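Jadis Community Help
Home > Grippers and end tools > Faults and odd behaviour

Hand-held gripper: one finger lags, pads don't meet square, and it nipped my thumb

Posted by trarside_tinkerer on 15/01/2021
2,936 views

Hello all, long-time reader and first-time poster, so be gentle with me. I've got a two-finger hand-held gripper, the sort with a parallel linkage on each side and a rubbery pad on the end of each finger, and it has started misbehaving in a way I can't pin down. I use it for recording grasps which then get played back on the arm, so if the hand-held one is wrong, everything after it is wrong too.

It was fine all through June and for a good while after that. Then I noticed the left finger arriving late. I squeeze the trigger, the right finger sets off straight away, and the left one sort of thinks about it and then catches up in a jump. On a fat object you'd never notice. On anything thin (I've been doing pens, keys, a bit of card) the right pad gets there first, pushes the thing across the table, and then the left pad snaps in and pinches it at a slant. My recordings are full of it. I went back through a batch of 80 and had to bin 40 of them, which was a cheerful evening.

The second problem is that the pads don't meet square any more. When I close it on nothing, the tips touch and there's a wedge of daylight lower down. I can slide a folded receipt into it. I don't remember it being like that when it was new, though I never checked, which I realise is not much help to anybody.

And the third, which is what finally made me write this, is that the jump got me. I was holding a key between the pads with my other hand to get it lined up, squeezed gently, nothing much happened, squeezed a bit more, and the left finger let go all at once and had my thumb. No blood, just a bruise under the nail and some language. The hand-held one is only as strong as my own grip, so it's no great drama. But the powered one on the arm has the same linkage and I'd rather not find out what that feels like.

I took it over to the table and had a good look at it with the fingers open.

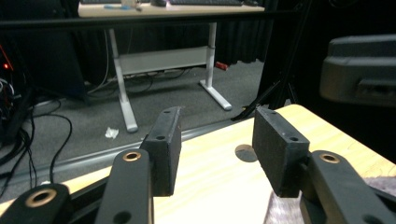
Open, nothing between the pads. Brass bushings in the upper ends of the arms below them.

What I've tried so far, in no particular order. I've wiped the pads down with a damp cloth. I've blown the dust out of the linkage with one of those rubber puffers for camera lenses. I've put a drop of sewing machine oil on each bushing, which made it lovely for two days and then worse than before – gritty, if that makes sense, and you can feel it through the trigger. I've swapped the return spring for the spare that came in the bag. No change at all from that one, so I put the old one back.

If I wiggle the left pad sideways with my finger there's some play in it. There's a little in the right as well, but less. I haven't got feeler gauges so I can't give you a number. It's a small movement and a definite click.

I've stopped recording for now and I've switched the arm off. So my questions are: is this worn bushings, is it something I've done with the oil, and is there any way of rescuing the recordings I've already got? I do have a full set of replacement bushings from Mthembu in a drawer but I've never pressed one in and I'm a bit nervous of cracking the plastic. Any help gratefully received!

grakberg_bench
Accepted reply, 2 comments

Welcome! Good post, and good call switching the arm off before asking.

I'm fairly sure you've got two faults here and they're making each other look worse. I had nearly the same thing on mine last winter and spent far too long blaming the trigger.

The sticking first. Oil on those bushings is the trap everybody falls into, me included. It feels wonderful straight away, then it holds on to every bit of fluff and grit that goes past, and if you work anywhere near carpet there's a lot going past. After a couple of days you've more or less made grinding paste. So the "lovely and then worse" bit sounds exactly right to me. You need to get it all out again, and I'm afraid that means taking the pins out, because wiping round the outside does nothing.

What I do is this. Take a photo of each side before you start, so you know which way round the washers go (there's a thin one that loves to stick to the arm and then drop off when you're not looking). Push the pins out one at a time. Clean the pin and the inside of the bushing with a cotton bud and a little isopropyl alcohol, and keep going with fresh buds until they come out clean. Mine took an embarrassing number. Let it all dry, then put it back together with nothing on it whatsoever. Try it dry first. If it squeaks, use a tiny smear of dry PTFE lube and leave it at that.

Before you put the pin back, drop it into the clean bushing and see how it feels. It should turn freely and not rock. If it rocks, that bushing is done, and cleaning will make it smoother but won't get rid of the click. Check the pin as well! I changed two bushings once and still had the play, and when I ran a fingernail along the old pin there was a step worn in it. I felt very silly.

Now the pads. Tips touching first with a gap lower down can come from the play you've described, but it can also be the pad itself sitting crooked on its mount. Loosen the pad screws on both sides, close the fingers gently on something flat with parallel faces (I use a steel rule on its edge, a decent bit of bar would be better), hold it closed and nip the screws up a bit at a time, swapping sides as you go. Do this after you've sorted the bushings. If you do it first you're lining the pads up to a linkage that moves about, and you'll only have to do it again.

On pressing new bushings in, don't hit them. Please don't hit them. Use a small vice with a scrap of soft wood on each jaw, get it started dead straight, and wind it in slowly. If it starts going in at an angle, stop and back it out, that's when the plastic cracks. I put the bushings in the freezer for an hour beforehand. It may make no difference at all on something that small but I've not cracked one yet and I'm superstitious now.

As for your thumb, what happened is that the joint was sticking, you squeezed harder to get past it, and all that squeeze came out in one go when it freed up. The powered one will do the same thing with a motor behind it. If it's had the same oil on it, I'd treat it as having the same fault until you've looked. Cut the power properly before you put your hands in, at the wall, as a held pause isn't good enough. And put keys and pens in a bit of foam or a peg so you never have to hold them between the pads.

Comment from trarside_tinkerer: Oh no, I did oil the arm one as well, same day. It's unplugged now. I'll have a go at the hand-held one first and report back.

Comment from trarside_tinkerer: Right, pins out. The left bushing was full of grey sludge and fluff, properly horrible. After cleaning, the right one feels fine and the left one still rocks, so the Mthembu set is coming out of the drawer. I used the vice and two bits of an old clothes peg and it went in straight on the second try (the first try started wonky so I backed it out like you said). No crack that I can see. The lag has gone! Still a sliver of a gap between the pads but I haven't done the screws yet.

halfturnback

Had this. Just replace the whole finger, both sides, life's too short. Also check your trigger cable if yours has one, mine was frayed.

quietservo

Adding a bit about the recordings as the mechanical side has been well covered.

I wouldn't throw away the 40 you binned just yet, but I wouldn't train or play back from them either. Put them in a separate folder with a note saying what was wrong. If your setup logs the gripper opening as one number for both fingers, which plenty of them do, then the log will say the gripper was closing smoothly when one finger was stuck. You can't fix that afterwards, the information simply isn't in there. You might be able to see it in the video, if the pads are in view, but going through them by eye is slow work and for pens and keys I'd record them again.

The ones you kept are what I'd worry about more. You said you noticed the lag on thin objects and not on fat ones, but it will have been there on the fat ones too. Have a look at a few and watch whether the object shifts sideways just before it's gripped. If it does, they've got the same fault, only milder. I kept a batch like that once and the arm learned a charming little sideways shove that took me weeks to trace.

One habit that's saved me since: at the start of every session I open and close the gripper fully five times on nothing, slowly, with the recording running. It takes hardly any time and you can compare it with the week before. A finger that's starting to drag shows up there well before you feel it in the trigger.

I'd disagree slightly with the reply above about trying it dry first. Mine squealed like anything dry and wore quicker. I'd go straight to the PTFE, but a really tiny amount, and let it dry before you put the pin in.

Also do the arm one before you record anything new. If the hand-held one now closes nicely and the one on the arm doesn't, playback will be off in the other direction and you'll be back here blaming your new bushing.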